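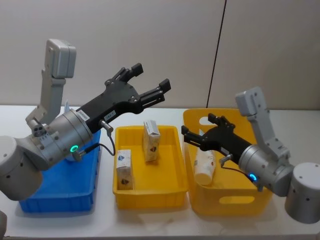

I finally got to the open day at Brodero in September 2022, and I spent most of it parked at one table! The place has plenty to look at (the Ulovell hall was packed), but I wanted the two-armed sorting cell, and I wanted to hear how they keep it going.

The woman running it was happy to talk. Every morning starts with the cables, the thin black ones that loop from each gripper back to the wrist. She runs a finger along them and looks for kinks, and if one is stiff it gets swapped. They went through 3 in January alone, which she blamed on loops that were cut too short. Now they leave more slack.

Next come the fingertip pads, wiped down and changed after 400 hours. Then the camera brackets, which I'd never have thought of. Bump one while you're leaning over to move a tray and the arm starts reaching a little to the side of everything, so she checks the bolts and runs the calibration again. It takes 37 minutes, long enough for coffee.

I asked about the yellow and blue bins, and she said they're ordinary plastic ones from Savel, easy to replace. My own shop has one old Brekke arm and I've been awful about checking the cable on it. I looked when I got home. It needs a new one.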